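Jurine Kitchen Cell Planning Package

Part no. JKC-152
Supplied by Stutolis
Page updated 25 November 2019

The Jurine Kitchen Cell Planning Package is for buyers who want to put a robot arm at a kitchen counter and need to know what it will take before they place an order. It covers the layout of the counter, the reach of the arm, the tasks you want done, and the full cost of the installation. You get a working simulation of your own kitchen and a written budget at the end.

The package is sold separately from the arm. You can buy it without committing to any hardware, and the results can be used with arms from other suppliers.

Price: $1,129 per kitchen layout, one arm position included
Additional arm positions: quoted on request
Delivery: 26 working days from receipt of measurements

What you send us

We need a floor plan or a sketch with dimensions, the counter height and depth, and the clearance between the counter and any upper cabinets. Mark the outlets, the sink and anything that cannot be moved. List the appliances that stay on the counter, with their width, depth and height, and say which way their doors or lids open. If you do not have drawings, Sofia Calado in our planning office can send you a measuring sheet. It takes most people an afternoon to fill in.

We also need a short task list. Write it the way you would explain the job to a new employee: pick up this item, put it in that tray, leave the tray there. Two or three tasks are enough for a first round. Long lists slow the work down and most of them get cut later.

What we build

Your kitchen is modeled at full scale with cabinets, counter, wall finish and appliances in place. The arm is then set at the position you have in mind and run through each task. Where a task involves food, we use stand-in objects of similar size and shape. Trays and containers are modeled to the dimensions you give us, so please measure the ones you intend to use.
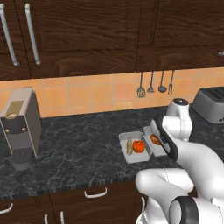

Mounting is the item that changes the budget most often. A fixed base in front of the counter is the cheapest choice, but it takes floor space and blocks some drawers and lower doors. A rail costs more and needs a straight run of clear floor. Overhead mounting keeps the floor free – it also means a structural check, and that is never included in our price. Your report compares the choices that are possible in your room and leaves out the ones that are not.

Upper cabinets are the second thing to look at early. An arm that reaches the back of the counter easily may still have trouble turning its wrist under a low cabinet. We check this for every task and list the tightest clearance found. Hanging tools and tall appliances are included in the check if you put them on your list.

What you receive

Simulation files for the layout, with each task saved as a separate run
Reach and clearance table
Mounting comparison with floor space for each choice
Hardware list with quantities
Budget sheet in spreadsheet form
One review call and one round of changes

Budget sheet

The sheet has separate lines for the arm, gripper, mount, controller, guarding, electrical work, installation, training and yearly service. Prices for Nadier arms and Russo grippers are filled in from our current list and hold until the end of February. For other makes, the line is left open for your supplier's quote.

Please leave room in the budget for changes to the kitchen itself. Moving an outlet or shifting a coffee machine to the other end of the counter is cheap when it is planned and annoying when the installer is already on site.

Not included

Site visits, structural and electrical inspection, food safety approval, risk assessment of the finished installation, and programming of the real arm. A simulated run shows whether the arm can reach and move as required. It does not guarantee cycle times or grip on real food, which should be tested with your own products. A test kit can be rented separately under part no. JKC-T2.

Choosing between one arm and two

Customers often ask for two arms at the start. For short counters we suggest planning one first and adding the second position later, as the kitchen model can be reused. A second arm roughly doubles the guarding work and needs its own controller – ask for both versions if your board wants to see them side by side.

Ordering

Send your measurements and task list with your purchase order. Orders without measurements are accepted, but the delivery period does not start until we have them. Payment is due in full within 30 days of invoice, and the price of one package is credited against any Jurine installation ordered within a year.

Technical questions go to Salvador Gouveia, kitchen systems. For measuring sheets and delivery dates, contact Sofia Calado.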